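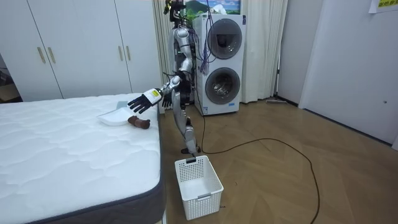

The humanoid at work over the mattress, with the tray under its hand and the basket at its feet.

The Bedroom Project

Jan 5, 2019

The robotics club at Bortolotti College has a bed in it now. It also has a wardrobe, a washer-dryer and a herringbone floor, and on most evenings the talk in there is about how to get a small object off a mattress and into a basket.

Club members started the project in August, after a summer spent arguing over what to build for the Horkaler, the regional student competition for household robots. The club had entered twice before with wheeled machines that followed lines and sorted blocks. This time the members wanted to try chores. They voted for tidying a bedroom, which most of them admitted they were not very good at themselves.

The team calls its entry Dudeo. The name came from a typing mistake in an early file and it stuck. Dudeo is a silver humanoid with black joints and black hands that have separate fingers, and learning to use those fingers has taken up more of the year than anything else. The students expected walking to be the hard part. For now the robot works from one spot beside the bed and reaches for what it needs, and that has given them plenty to do.

A mattress is a poor work surface. It gives when something presses on it, so an object that was at one height a moment ago is a little lower when the fingers arrive. The quilted top adds trouble of its own. Fingertips catch in the stitching, and small things settle into the dips. The software group spent weeks on a routine that lowers the hand slowly, stops at the first sign of contact and closes from there. Members call it the soft landing. It is slow to watch.

The shallow white tray came later. The rules let a team gather small items in one place before carrying them off, and a tray has a rim, which gives the hand something to line up with. Lifting it level is another matter. The club now treats the tray and the loose items as separate tasks and practices them on different evenings.

Two groups share the work. One handles motion and the other handles vision, and they meet over a shared notebook in which every attempt is written down, including the bad ones. A typical entry gives the object, where it was placed, what the hand did and one line of comment. "Grabbed the sheet again" appears often in the fall pages. By the end of the term the notebook held about 500 entries.

The vision group has had its own problems. White is everywhere in the room: the mattress, the tray, the basket, the wardrobe doors. The first version of the program was good at finding dark objects and bad at finding the edge of anything pale. The students talked about buying a bright red basket and decided against it, as the competition room will be furnished by the organizers and no team gets to choose the colors.

Cables are a constant subject. The robot trails them, and so far the club has put off a fully battery-powered run. Everyone who joins is shown where to step before they are shown anything else. There is a plan to shorten the bundle behind the head — it has been on the to-do list for most of the school year.

New members usually begin with the objects. They choose what goes on the bed and place it, then log the result. After a few weeks they move to one of the groups. Several came in with no programming at all, and one of the better grasping routines was written by a student who had joined to help with the furniture.

The Horkaler gives each team 4 minutes in the room. Dudeo's practice runs are still longer than that, and the motion group is looking for time in the moves between grasps, where the arm goes back to a resting position it may not need. The washer-dryer will stay out of it this season. Loading laundry is on the list for next year, along with the wardrobe doors.

The club meets in the Vudau Building and takes new members at the start of each term. No experience is required. Bring closed shoes.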